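Häufige Fragen rund um Trinkflaschen, Thermobecher und den Schreibtisch

Stand: Februar 2026

Liebe Leserinnen und Leser, seit wir bei Wurora über Ordnung und Alltag am Arbeitsplatz schreiben, landen im Postfach immer wieder dieselben Fragen, und ganz besonders viele drehen sich um Flaschen und Becher. Das freut uns sehr, denn wir trinken selbst den lieben langen Tag aus solchen Dingern! Die häufigsten Fragen haben wir hier gesammelt und beantworten sie so gut wir können.

Wie viele Flaschen gehören eigentlich auf einen Schreibtisch?

Das dürfen Sie natürlich ganz allein entscheiden. Uns haben sich 2 bewährt, eine für Wasser und eine für Tee oder Kaffee. Alles andere wandert bei uns abends in die Küche, jedenfalls ist das der Vorsatz (an manchen Abenden bleibt auch mal etwas stehen, und davon geht die Welt nicht unter).

Meine Flasche riecht muffig, obwohl ich sie jeden Tag ausspüle. Was tun?

Meistens sitzt der Geruch im Deckel, genauer gesagt in der Dichtung. Nehmen Sie den Ring vorsichtig heraus, legen Sie ihn in warmes Wasser mit einem Löffel Natron und lassen Sie ihn über Nacht liegen. In die Flasche selbst kommt dieselbe Mischung. Am Morgen gut nachspülen und alles getrennt trocknen lassen, den Deckel bitte wirklich erst wieder aufschrauben, wenn innen kein Tropfen mehr steht.

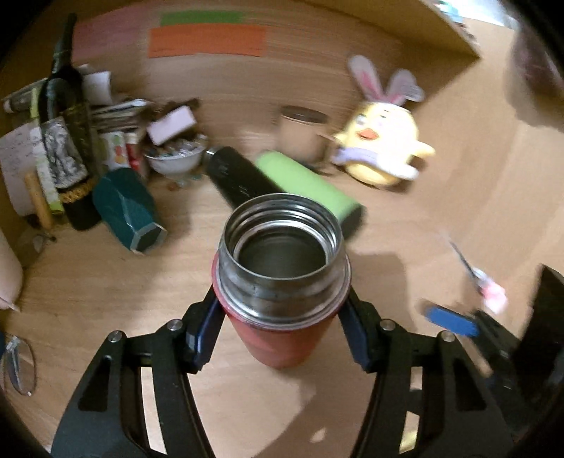

Zum Trocknen stellen viele die Flasche kopfüber auf ein Tuch, und für die erste halbe Stunde ist das auch wunderbar. Danach drehen wir sie lieber um, damit die Luft besser hineinkommt. Bei einer Flasche wie der roten, mit offenem Hals und Schraubgewinde aus Edelstahl, lohnt es sich außerdem, mit einer kleinen Bürste einmal rundherum durch die Rillen zu gehen, denn dort setzt sich gern etwas ab. Eine alte Zahnbürste reicht vollkommen.

Darf eine volle Flasche auf der Seite liegen?

Bei Wasser und einem gut schließenden Deckel spricht wenig dagegen. Wir machen trotzdem immer die Probe über dem Spülbecken: füllen, zuschrauben, hinlegen, 3 Minuten warten. Thermobecher mit Trinköffnung legen wir grundsätzlich nur leer hin, denn viele Schiebedeckel halten zwar Spritzer zurück, aber keinen liegenden Becher voll Milchkaffee – das haben wir mit einer Tastatur bezahlt.
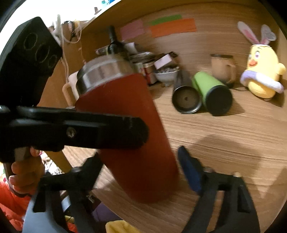 Und noch ein Wort zu kohlensäurehaltigen Getränken, weil die Frage oft im selben Atemzug kommt: Schauen Sie bitte zuerst in die Anleitung, ob Ihre Flasche dafür gedacht ist. Wenn ja, öffnen Sie sie im Stehen und ganz langsam.

Kann ich farbige Flaschen in die Spülmaschine geben?

Nur, wenn es der Hersteller ausdrücklich erlaubt. Matte Beschichtungen können mit der Zeit fleckig werden, und bei doppelwandigen Flaschen leidet unter Umständen die Isolierung. Wir spülen von Hand, mit einem weichen Schwamm und ohne Scheuermilch.

Was hilft gegen Ränder auf der Holzplatte?

Frische Wasserränder am besten gleich mit einem trockenen, weichen Tuch abreiben. Ältere Ränder auf geöltem Holz lassen sich oft mit etwas Pflegeöl in Richtung der Maserung auffrischen. Probieren Sie es aber zuerst an einer Stelle, die man nicht sieht! Am liebsten ist uns ein schlichter Untersetzer aus Kork oder Filz.

Wohin mit Kuscheltieren, Andenken und schönen leeren Flaschen?

Ach, bitte nicht alles wegräumen! Ein Schreibtisch darf freundlich aussehen. Geben Sie den Lieblingsstücken einen festen Platz am hinteren Rand, dann bleibt vorne Raum zum Arbeiten, und gewischt ist auch schneller.

Ihre Frage war nicht dabei? Dann schreiben Sie uns gern über das Kontaktformular. Im September überarbeiten wir diese Seite wieder und nehmen neue Fragen mit auf.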